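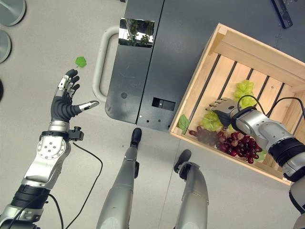 Water hammer after replacing a pressure reducing valve

Posted in Plumbing > Supply lines
Viewed 2,694 times

Nandi Lekota

I replaced the pressure reducing valve on the main supply in October and have had water hammer ever since. I would like to understand the cause before I spend money on arresters.

The house is a two-story on a slab. Supply comes in at the garage wall as 1-inch copper, goes through the shutoff, then the valve, then reduces to 3/4-inch copper for the trunk. Branches to the kitchen, laundry and both bathrooms are 1/2-inch copper. The water heater is a 50-gallon gas tank type at the far end of the garage. There is no expansion tank on it and as far as I know there never was one.

The old valve was a Clavon, original to the house, and it had drifted. Static pressure at the hose bib was 88 psi in the evening and higher overnight. The new one is a Willstead of the same nominal size, which I set to 55 psi static using a gauge on the laundry faucet.

Symptoms since the change:

A single hard bang when the washing machine fill valve closes. It happens on both hot and cold fills, but the hot is louder.

A lighter double knock when the upstairs toilet finishes filling.

Nothing when any of the manual faucets are closed, even if I close them fast.

The gauge has a lazy hand that records the maximum. I left it on overnight with the water heater running normally and in the morning it showed 118 psi. With the heater turned down to the vacation setting it showed 61 psi over the same number of hours.

I had no banging with the old valve, at a much higher pressure, so my first thought was that the new valve is defective. The store will exchange it but I would have to cut it out first, as I sweated it in without unions. I know that was a mistake.

Is it the valve, and if it isn't, what order should I do things in?

3 replies

Hoi-yan Kuo

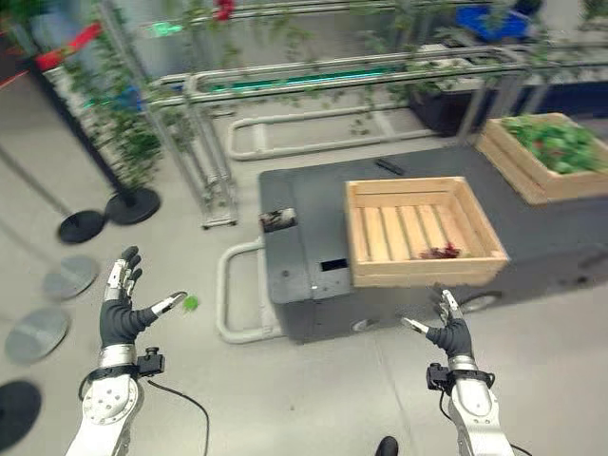 Hoi-yan Kuo

The valve is probably fine. You have two separate conditions and the overnight test has already identified one of them.

First, thermal expansion. Water expands as it is heated, and a tank of your size produces something under a gallon of extra volume from a full cold start, less in normal cycling. That volume has to go somewhere. If the line between your house and the street main is open in both directions, it pushes back into the main and you never see it. A worn reducing valve that no longer seats will often let it do that, and some models have a built-in bypass which opens when house pressure exceeds street pressure. Your old Clavon was passing 88 psi, so it was barely regulating. It was an open pipe for this purpose. The new valve closes tightly, the system is now closed, and the pressure climbs every time the burner runs. The difference between 118 with the heater on and 61 with it off is the whole diagnosis.

Even a valve with a bypass will not hold your house at 55. The bypass can only open when the house is above street pressure, so that is the lowest limit it gives you.

You need an expansion tank on the cold line to the heater, between the heater and its shutoff or anywhere downstream of the reducing valve with no check valve in between. For a 50-gallon heater at your pressure a 2-gallon tank is usually listed as adequate. Check the sizing table that comes with it. Many jurisdictions require one whenever a reducing valve is present, so look at your local code as well.

Precharge is the step that gets skipped. The tank ships at 40 psi. It must be pumped to match the static pressure of the house, 55 in your case, before it is connected and with no water on it. If you leave it at 40 the bladder will sit partly filled at all times, which wastes capacity and shortens its life. Use a tire gauge you trust. Support the tank with a strap or bracket, particularly if it is mounted horizontally. A failed tank full of water is heavy and should not hang on a soldered tee.

Second, the hammer itself. Hammer is caused by the velocity of the water when it is stopped and by how quickly it is stopped. Static pressure matters less directly than people assume. The washing machine solenoid closes in a few hundredths of a second, far faster than you can turn a handle, which explains why your manual faucets are quiet. The toilet knock may be the fill valve bouncing as it closes. Fill valves wear, and a new seal or a new fill valve often cures it.

Why did it start with the new valve? There are a few candidates and I can't choose between them from here:

When you drained the system you may have emptied air chambers, or filled them. Houses of that age often have capped vertical stubs behind the laundry box. They trap air and act as a cushion until they waterlog. Draining normally restores them, but only if the drain-down is complete and the branch can admit air.

Cutting and soldering can loosen a pipe from its clips. The bang you hear is frequently the pipe striking wood, and a pipe that was snug before may now have room to move.

The old valve allowed the pressure wave to pass through to the main. The new one reflects it.

I would work in this order.

1. Fit the expansion tank and repeat the overnight test. The maximum should stay within 10 psi or so of your set point.

2. Drain the house completely. Shut the main, open the highest fixtures and then the lowest, flush the toilets, and leave everything open for half an hour. Close up, refill slowly, and purge each fixture.

3. Run the washer on hot and then on cold. If the bang remains, screw a pair of arresters onto the laundry box outlets. The hose-thread type needs no soldering and takes a few minutes. Hsiao and Irkby both sell them. I have used both and don't have a preference, although the Irkby body is wider and may not fit a recessed box with close-set outlets.

4. Look at the toilet last. Shut its stop partway and listen. If the knock goes, the velocity is too high at the fill valve or the valve is chattering.

An expansion tank is not an arrester. It responds too slowly and is generally too far from the fixture to absorb the shock. People fit one, find the washer still bangs, and conclude that the tank was the wrong purchase. In your case it is needed regardless — 118 psi will wear out fill valves, supply hoses and the relief valve seat on the heater. Has the relief valve been dripping?

When you next have the line apart, put unions on both sides of the reducing valve. They are a service item.

pipe_dope_357

just turn the pressure down to 40. mine banged for years and i cranked it down and it quit. new valves have a screw on top, quarter turn at a time, loosen the locknut first. costs nothing. showers are a little weak upstairs but you get used to it

Nandi Lekota

Thank you both. I did try 45 psi for a day before posting. The bang was softer but still present, and the upstairs shower was poor when the kitchen tap was open. The overnight maximum was 109, so lowering the set point does not deal with that part.

To answer the other point, the relief valve discharge line ends over the garage floor drain and there is a white mineral ring under it that I had put down to age. I taped a dry paper cup under the end of the pipe at 9 p.m. and there was a half inch of water in it at 6 a.m.

I have ordered a 2-gallon tank and a bracket. I'll fit unions at the same time, given that I have to drain the line anyway. One more thing I can't find in the instructions: does the reducing valve need to be readjusted once the tank is connected?

Hoi-yan Kuo

No, but verify it. Set the static pressure first, with the heater off and after drawing some water so that no expansion is included in the reading. Then shut the main, open a faucet until the flow stops, precharge the tank to that same figure and install it. Refill, close everything and read the gauge again. If it has moved by a few psi, trim the valve with a faucet barely running and recheck with it closed. If you move the valve by more than 5 psi, redo the precharge.

A relief valve that has been weeping sometimes won't reseat because of scale. If the cup is still wet a couple of days after the tank goes in, replace the relief valve. Don't cap it or reduce the discharge line under any circumstances.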